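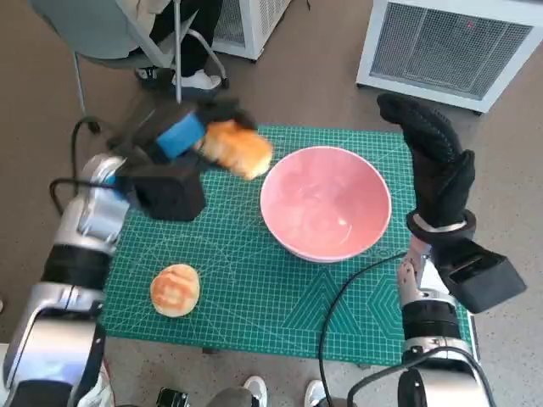 Clavow Handset Kit, three months in

We bought the Clavow kit in December to replace the joysticks we had been using to teach our two-arm setup. It comes as a pair of hand controllers, a base box, a foot pedal and the recording software. Setup took an afternoon, most of it spent matching the arm lengths in the config file.

Our main job has been bread: pick a roll or a flat bun off a mat and put it in a bowl. Bread is a fair test. It squashes if you close the grip too far and rolls away if you come in too low. With the joysticks a new operator needed most of a morning to get one clean run. With the Clavow controllers the same person had 41 usable runs by 3 p.m.

The trigger is the best part. Grip follows it closely, and there is enough travel to hold something soft without crushing it. Wrist rotation is good too. Forward reach is less good, and near full extension the arm lags your hand by a noticeable bit. We moved the bowl closer and left it at that.

The pedal starts and stops a recording. It slides on concrete, so tape it down. Discarding a bad run takes 2 menus, and I would like a second pedal for it.

Training on around 155 runs gave us a policy that handles the rolls well. Flat buns still need more work, mostly at the edges.

The Brostwood pair we had on loan is lighter and easier on the shoulders, but its grip is open or closed with nothing between. For hard parts I would take the Brostwood. For food, the Clavow. Spare cables come from Dokisham and ours arrived within a week.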